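Grain size: notes for week four

Ekua Agyeman
10 June 2019
4 min read

Carrying on from where we ran out of time. You should have the Dorkora river handout already, if not it's in the folder.

Why bother with size at all. A river sorts its load. Fast water carries big stuff, slow water drops it, so the size of the grains in a bank tells you something about the water that left them there. Something, not everything. More on that below.

The names, learn these:
Gravel, anything over two millimetres.
Sand, from two millimetres down to about a sixteenth of one.
Silt, smaller than that. Gritty on the teeth, smooth between the fingers.
Clay, smaller again. Sticks to you.

People mix up silt and clay every year. Roll a bit of damp sample into a thin worm. Clay holds the worm, silt cracks. Not perfect but quick, and you can do it on a riverbank in the rain.

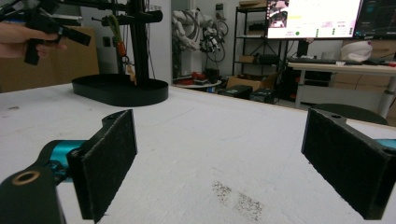

Hand sorting comes before sieving. Tip out a small amount, spread it thin, look at it with the lens before you do anything clever. Shape first (round or angular), then colour, then how mixed it is. Background matters more than people think. Dark specks on a white top, like the patch low down in the middle there, you can pick out with no lens at all. Pale quartz on the same white you would lose half of it. So for pale sands use the black card, for dark sands the white. Write down which one you used, it changes what you notice.

Sieving. Stack goes coarse at the top, fine at the bottom, pan underneath. Dry the sample first, properly, or the clay glues everything into lumps and you get a lovely false peak in the coarse end. Shake for 20 minutes. Weigh each sieve with its contents, take off the empty weight, add them up and check agianst the starting weight. If you have lost more than a tiny amount say so in the write up. Do not fudge it. 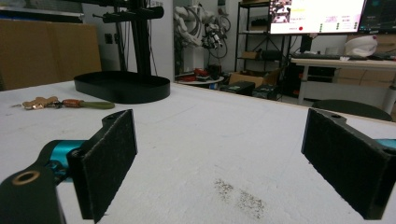 Then the curve. Size along the bottom, running total up the side, as a percentage. Steep curve = well sorted. Gentle curve = badly sorted. Beach and dune sands come out steep, glacial stuff comes out as a long lazy slope. Read off the size at the halfway point, that's your median.

Worked case, the Takarton terrace. Upper bed, 38 per cent gravel by weight, hardly any silt. Lower bed, 21 per cent gravel and a long fine tail. Students always say the river got faster over time. Maybe. Or the channel moved across and we are looking at two diferent parts of the same river. Or the fines were washed out of the upper bed later on. You cannot tell from the curve alone. Need the bedding, the shape of the bed, anything datable. The terrace is taken as 3,000 years old but that rests on one piece of charcoal.

Settling. For silt and clay sieves are no use, holes too small, everything clogs. Stir it into a tall cylinder of water and time how fast it drops. Big grains fall first. Double the diameter, four times the speed, as long as grains are small and the water is still. Keep it away from the radiator.
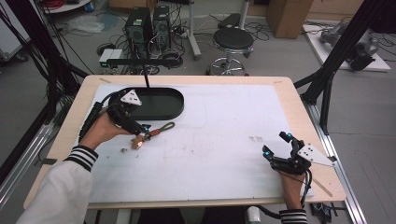

Where settling goes wrong: clay clumps. A clump falls like a silt grain and you will record it as one. Add the dispersing salt the night before, stir, leave it. Flat flakes like mica also fall slower than they should, they rock from side to side on the way down. The Wultenetti samples were full of mica and the first set of results was rubbish.

For next week: read the Bošković chapter, skip the maths section. Plot both Takarton beds on ONE sheet. Bring a ruler.

Comments

tallpaul_h: Is the sixteenth of a millimetre the same as the 63 microns in the lab sheet?

Ekua Agyeman: Near enough yes. 62.5 rounded up.

Mirrin: my coarse end has a huge bump and I'm fairly sure I dried it. could it be roots?

Ekua Agyeman: Could be. Look in the top sieve, pick them out, weigh them seperately.

oldgravel: Took this course in February a few years back, still do the worm test in the garden. Heavy clay, sadly.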